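Hand-held demos vs. remote control

ileana_ursu
August 19, 2018
We're up to 22 demos with the hand-held gripper and I'm loving it! You just grab the thing and do the task – no lag, no puppet arm.

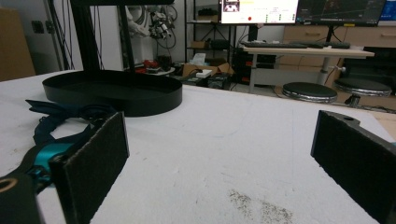 I want 100 before we train anything.

shehu_fan
Have to disagree. With remote control you record moves the arm can really make. By hand you'll twist your wrist in ways it can't copy.

ileana_ursu
Fair, but I'm so much faster this way! And the felt pads are great. 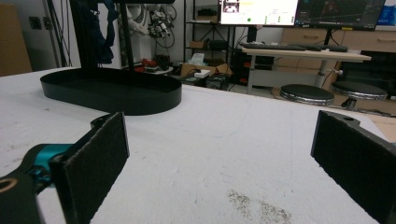
I'll go slower on the next batch and keep my elbow low.

Etelka H.
Try both! We mixed them at Narnwood and I'd do it again.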